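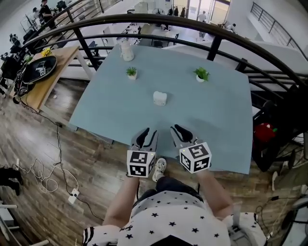
My sister asked me at dinner when she could buy a robot that would put her kids' things away. She wasn't joking, and I gave her a bad answer, something like "it depends what you mean by put away." She has two boys and a job with a commute and she did not enjoy that answer. So I've been trying to write a better one.

The short version is no, she can't buy it yet, and I don't think she'll be able to for a good while. Parts of the job are closer than I would have guessed two years ago, though, and other parts have hardly moved.

I should say where I'm coming from. I worked in packing and then in maintenance at a plant in Dellville for most of my adult life. We had arms on the line when I started and more of them when I left. They lifted the same carton from the same spot to the same pallet, all shift, and they were very good at it. If a carton came down the belt crooked, the arm either missed it or crushed it, and then somebody called me. I got to know what a crushed carton of dish soap smells like.

That is the kind of automation most people my age have in their heads. Everything is arranged for the machine. The floor is marked, the parts come in a tray, and there is a fence so you don't walk into it. A house has none of that. Neither does a small shop, by the way, which people forget. My brother-in-law has a four-person cabinet business and he can't use an arm like ours for anything, because he never makes the same thing long enough to be worth setting it up.

What changed in the last few years is how the machines get taught. We used to program every point. You drove the arm to a position, saved it, drove it to the next one, saved that. A simple pick and place might take a morning. Now a lot of groups have people do the chore themselves, many times over, and the software learns from the recordings. One way is to have a person hold a pair of grippers, one in each hand, and do the work with those in place of fingers. There's no arm at all at that stage. The person's own shoulders and elbows do the moving, and marker blocks on the grippers can be used to work out where each one is.

I like this idea a lot, and I also think it shows the problem. Take a table with two potted plants, a bottle and a little white container on it. For you or me, moving those around is nothing. With a pair of padded two-finger grippers you have to think about it. A pot you can squeeze by the rim or the side. A plant with spiky leaves gets in the way if you come in from above. A bottle is tall, so if you push before you grip, it goes over. Whoever is holding the grippers works all that out in a second or two and doesn't know they did it. The hope is that the recording catches enough of what they knew.

I tried a homemade version of this in June. I took two pairs of kitchen tongs, the kind with silicone tips, and told myself I'd clear the breakfast table using only those. I had 30 minutes and figured I'd need ten. At the end of the half hour the mugs were in the sink, the plates were in the sink, and the following were still on the table: a butter knife, a paper napkin, half a piece of toast, and the lid of the jam. The jam jar itself I had managed to move, but I could not get the lid on. I could hold the jar with one pair and the lid with the other and I could not get the threads to start. With fingers you feel the lid drop a hair when it seats. With tongs you feel almost nothing.

That's the part I would point my sister to. Seeing has gotten pretty good. The machines can tell a cup from a bowl, and they can often do it in bad light with junk all over the counter. Touch is well behind. Folding a fitted sheet, getting a lid started, pulling one plastic bag off a roll, finding the end of the tape. Those are mostly touch.

I called Omar Semaan about this, because he was on my crew in Dellville and now does integration work for Teixeira, which sets up equipment for small factories. I asked him what he would trust a learned system to do today with no one watching. He thought about it for longer than I expected. "Bins," he said. "Mixed parts out of a bin, onto a belt. If it drops one it tries again and no one cares." Then I asked about a kitchen. He said he'd want to know what happens on the bad tries. If a machine does a job right 90 times out of a hundred, that's a decent result for a research group and a terrible one for dishes. Ten broken glasses in a hundred is a new set of glasses every couple of weeks.

He also brought up time. One of the cells he put in this spring runs at 40 percent of the speed of the woman who used to do that station. It runs overnight, so the owner is happy with it. She got moved to inspection and it sounds like she's happy too, though I only have Omar's word for that.

Slow might be fine at home. I wouldn't mind a machine that took three hours on the kitchen as long as it did it while I slept and didn't wake me up. My dishwasher takes over two hours and I have never once complained to it. So I don't count speed as the big obstacle, the way it is on a line. Breakage is bigger, and so is help. If the thing gets stuck and needs me to come rescue it, then I haven't been relieved of a chore, I've been given a different one. Anybody who owns a robot vacuum and a rug with a fringe knows about this.

We do own one, for the record. My wife named it Jania after a cousin who also bumps into things. It does the hallway and the front room well. It can't do the stairs, it can't do the bathroom because of the mat, and before it runs I have to pick up the dog's toys and the phone chargers. I'd still buy it again. But I noticed we rearranged the room for it. The lamp cord got clipped to the wall and the low stool went to the basement. We did in our house what the plant did in Dellville, only smaller.

I suspect that is how it will go for a while. People will buy a machine that does one or two things and shift the furniture for it. Somebody with all the same plates and open shelves will get their dishes put away before somebody with a crowded cabinet and their grandmother's teapot. Laundry will probably start with towels. Towels are flat and square and they forgive you. Kids' rooms, which was the question, are about as bad as it gets. Every object is a different shape, half of them are under something, and the rule for where each thing goes lives in the head of a seven-year-old and changes on Wednesday.

What I'd look for, if you want to follow this without reading papers, is long videos. Skip the short ones with music. Look for one where the machine works for an hour in a house it hasn't been in before, with no cuts, and they leave the mistakes in. Count how often a hand comes in to help. When I see one of those with no hand in it, I'll call my sister.

In the meantime I bought her boys a bin each, with wheels. The younger one rides in his.

Recent posts
Replacing the belt on the old dryer, part 2
What I kept from the Flarnideck shutdown sale
Left-handed can openers
Soup for a week of night shifts
The garage door, again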